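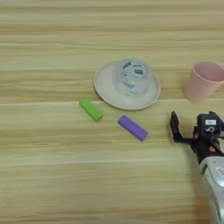

Pre-run software checklist, tabletop cell, planner + perception
Filled in by: Gudrun Grube
Build: Vullden 1403, planner branch "gaven-retime"
Reviewer: Esmaeil Khosravi
Month: March

Mark OK / NOT OK / N/A. Comments in the line under. Don't leave blanks, Ingeborg sends them back.

1. Controller and limits

1.1 Joint limits loaded from cell file, not defaults. OK
Checksum matches the one on the wiki.

1.2 Speed cap set in controller, not only in planner. OK
65 percent. Was 80 last time, Amirhossein Shojaei wants it back up, not before the retime fix is merged.

1.3 Protective stop tested from pendant and from software. OK
Software stop logs twice. Harmless, ticket 2637 still open.

1.4 Watchdog on command stream. NOT OK
Kill the planner process and the arm holds position like it should, but the state machine still says RUNNING. Needs to drop to FAULT. Fixed by restart for now. Do not run unattended.

1.5 Gripper force limit. OK
Low setting. Foam blocks and paper cup, no need for more.

2. Perception

2.1 Camera to base calibration fresh. OK
Redone this morning, 9:40. Old file moved to archive, not deleted.

2.2 Table plane fit. OK
Grain in the wood gave us fake edges in the old build. New filter seems to handle it, no ghost objects on the bare part of the table in the log I looked at.

2.3 All objects in the scene list. NOT OK
Plate, pink cup, purple block fine. Clear cup upside down on the plate comes and goes. When it drops out the planner thinks the plate is flat and free all the way across. That's a collision waiting to happen. Put a fixed keep-out box over the plate by hand, see 3.2.

2.4 Object class vs pose. OK
Blocks sometimes flip 180 in yaw. Same shape either way so leave it.

2.5 Stale detections cleared between episodes. OK
Checked by running the reset twice in a row. Khosravi: please also check after an abort, thats where it broke before.
GG: done after abort, OK.

3. Planning

3.1 Collision model matches the real arm. NOT OK
Model has links and gripper. No cable. Cable loops out to the right of the arm and some of it lies on the table, planner knows nothing about it. Shokri added a padded capsule on the wrist link in his branch, not reviewed.
Until then: no plans that swing the wrist right at table height.

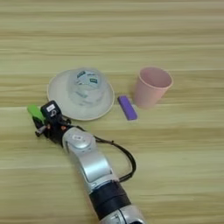
3.2 Keep-out volumes loaded. OK
Plate box in place, tall enough for the upside-down cup plus margin. Shows up in the viewer. Remember it does NOT move if someone moves the plate. Reload after every re-set of the table.

3.3 Approach direction for block grasps. OK
From above only. Side approach is disabled in config, Karimi profile turns it back on silently so don't load Karimi.

3.4 Approach to pink cup. N/A
Cup is an obstacle in this task, no grasp planned.

3.5 Retiming gives smooth velocity at waypoints. NOT OK
Small jerk at the last waypoint before descent. Visible in the plot, cannot hear it on the arm. Log attached to the ticket. Shojaei looking at it.

3.6 Planner timeout and fallback. OK
On timeout it stays put and asks. Tried with an unreachable goal, did the right thing.

3.7 Dry run in viewer before first real motion. OK
Every new goal. Yes even the short ones.

4. Tooling and logs

4.1 Clocks in sync, camera host and arm host. OK
After a restart of the sync service. Drifted overnight again.

4.2 Disk space. OK
Cleared the old Wutwood runs, asked Ingeborg first.

4.3 Log includes scene state, not only joint state. OK
Need it for 2.3 or we will never find out when the clear cup goes missing.

4.4 Replay tool opens the newest log. NOT OK
Crashes if the episode was aborted before the first grasp. Workaround: open with the no-events flag. Not a blocker.

4.5 Config comitted before run. OK

Overall: may run ATTENDED ONLY, speed cap stays at 65, hand on the stop.

Open before next sign-off
1.4 watchdog state, Grube
2.3 clear cup detection, Khosravi
3.1 cable in collision model, Shokri, review by Gruber
3.5 jerk before descent, Shojaei
4.4 replay crash, whoever gets to it first

Reviewer comment (EK): agree with attended only. On 2.3, try the lower confidence threshold just for the clear cup class before retraining anything. On 3.1, I want the capsule on the forearm too, wrist alone doesn't cover the loop. Send me the viewer file when it's in.

Gruber: 4.4 has been open since build before last. Pls assign a name.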